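Jun 1, 2020
Conall Dunne

Stringing, side table

Carried on with the strung pieces today. The long bench is still covered in Deirdre's frames, so I worked at the small table by the door with the flowered plastic cloth on it. It wipes clean and nothing soaks in, but small parts slide on it if you lean. A folded towel at the back stops them going over.

Cord first. The Somden is too stiff at short lengths and springs the pieces out of line. The Stimora lies better. Cut 400 mm for each short chain, which leaves enough at both ends to tie off without swearing. 90 mm of tail is plenty once the knot is made, trim after. Peadar was cutting longer in February and we binned a lot of it.

Tried the old order again, working from one end to the other. The tension wanders and the last piece always ends up tight. Going from the middle outwards is slower to set up but the sides match. Timothée does it this way and I should have listened.

Order of work as I have it now:

1. Lay out both sides before threading anything. Check holes for burrs, run the round file through if needed.

2. Fold the cord in half and mark the fold with pencil.

3. Thread the middle piece up to the mark, then one piece on each side in turn. Leave the joints a little slack.

4. Put it down on the cloth and ease it into a curve with both hands, fingers low. It should follow without any joint standing up. The orange ball stays at the centre.
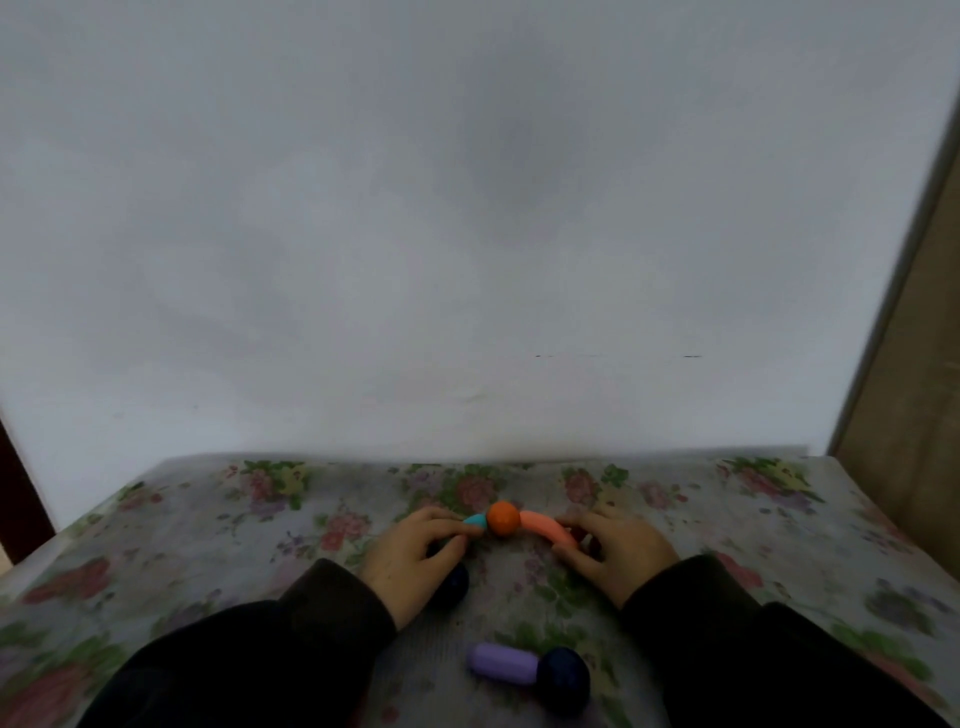 5. Tie off one end, check the curve again, then tie the other. Two half hitches, pulled down with the blunt tweezers.

To do

Ask Gearóid if there is any more of the Stimora. 38 m left on the reel by the label, less what I used today.

Smaller round file is missing from the rack. Deirdre may have it.

Tie one with the Fama cord and leave it hanging over the sink for a week, see if the knots creep.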